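Filed under: Workplace & Safety | Robots and Automation

New good practice guide asks robot cleaners to knock first, more or less

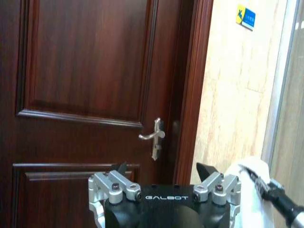

What the Pultden guide covers

Friday, June 19, 2026

Anyone who has ever tried to get through a heavy door with a cloth in one hand and a bucket in the other will have some sympathy for the people who wrote the new Pultden guide to service robots around doors, which was released this morning and is free for anyone to read. It's a friendly little document of 12 pages, written mostly for building managers and cleaning contractors, and it deals with the humble business of machines working at doors, handles and entranceways in places where the rest of us are trying to get to a meeting or find the washroom.

The guide is voluntary, so there are no fines and no inspectors. Pultden, which writes plain-language guidance for property owners, says it would sooner see people pick up good habits now than wait for a formal standard, and it plans to look at the whole thing again in January once the first round of feedback is in.

There are 7 main recommendations. The one likely to cause the most discussion at the front desk is the rule that a robot should stop and keep its arms still whenever a person comes within two metres of the door it is working at, and should stay that way until the person has gone through or moved off. Another says a cloth used on a handle should not go on to glass or walls until it has been changed, which most human cleaners will tell you they were taught in their first week (and quite right too!).

There is a good long section on lever handles, which are a bit of a favourite with the authors. A lever sticks out, it moves when you lean on it, and on an older door it can be looser than it looks, so the guide asks operators to set a gentle limit on how hard a gripper may press and to check that limit by hand at the start of each shift. Polished timber gets a paragraph of its own as well. Metal fingers should be kept clear of varnished panels and mouldings, and any new scratch should go in the building's log the same day, whoever or whatever made it.

Two-armed machines are asked to do one job at a time near a door. If one arm is holding a cloth, the other may steady or open the door, but both should not be moving when somebody is on the far side and can't be seen. Locked doors are simpler. The robot leaves them alone and lets a supervisor know.

Skevel, a contractor that looks after office lobbies and medical buildings, tried an early draft over the winter and says the hardest part was the signage. Its staff wanted something visitors would read at a glance, and they went through several versions before settling on a short notice at eye level with a phone number on it. The company has since added the guide to its own training binder.

The final version also has a one-page checklist, which can be printed and kept in the cleaning cupboard, and a short list of words explained for readers who don't work with machinery. Comments on the guide are open until the end of the year, and Pultden says it would especially like to hear from people who use wheelchairs, walkers or prams, as doorways tend to matter a great deal more to them than to the people who draw up floor plans.

Comments (3)

hallway_regular
Two metres is generous in a big lobby, but our corridor isn't much wider than that. Does the robot just stand there all lunch hour?

Marigold52
Lovely to see the cloth rule in writing. I cleaned offices for years and you'd be surprised who forgets it.

tk_north
Had a read of the checklist and it's pretty sensible. I'd like to see something about fire doors in the January update.

Contact the newsroom | © 2026 Trorusell Community News | Back to top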